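Groditz for Young Readers
Part 3: Meet the Durkell Table Helper

Some robots build cars. Others move boxes in a warehouse. The Durkell is made for a smaller job. It is a robot with two arms, offered by Groditz as a service for homes and school kitchens, and its work is handling the things people eat and drink from.

What does the service include?

A family or school that signs up for the service receives one Durkell for a trial of 40 days. A trained adult from Groditz visits 3 times during the trial. On the first visit, the adult shows the robot which table it will use and which dishes belong there. Adults in the home choose the hours when the robot may work.

How does a robot pick up a plate?

A person picks up a plate almost without thinking. A robot must work through several steps. First, it uses a camera to find the plate and judge how far away it is. Next, a computer plans a path for the arm. Small motors at the joints then turn, one after another or all together, until the hand is in the right place. The part that does the holding is called a gripper. A gripper must squeeze hard enough to keep hold of the plate and gently enough to do no damage.

Shiny metal makes the first step harder. Light bounces off it, and a bright spot can look to a computer like a separate object. Forks and spoons bring a different problem. They are thin and lie nearly flat, so the gripper has very little to take hold of.
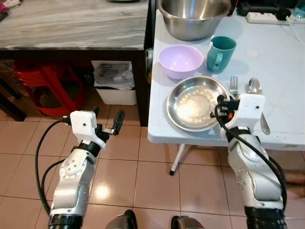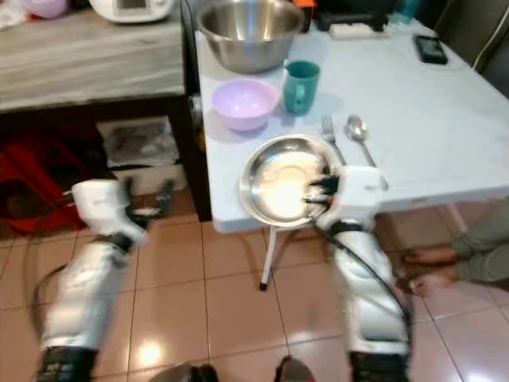
Arms over the floor beside a table, with a steel plate, a fork and a spoon among the things on the tabletop.

Consuelo Cuautle wrote to Groditz after reading an earlier version of these pages. Her class had enjoyed them, she said, but the children wanted to know why the robot was so slow. They had timed one of their own classmates setting a place in 6 seconds and did not believe any machine needed longer. She asked that the next version explain this plainly, and that it also say what happens when a robot drops something.

Both are fair questions. The Durkell moves slowly on purpose, so that people nearby have time to step back. If it drops an object, it stops and waits for an adult to press the green button. It does not try to catch anything.

Words to know

Gripper: the hand of a robot.
Joint: a place where a robot arm can bend or turn.
Path: the route an arm follows through the air.

Teachers may request the classroom booklet, which has 79 pages, from Yesenia Carrillo at the Groditz schools office.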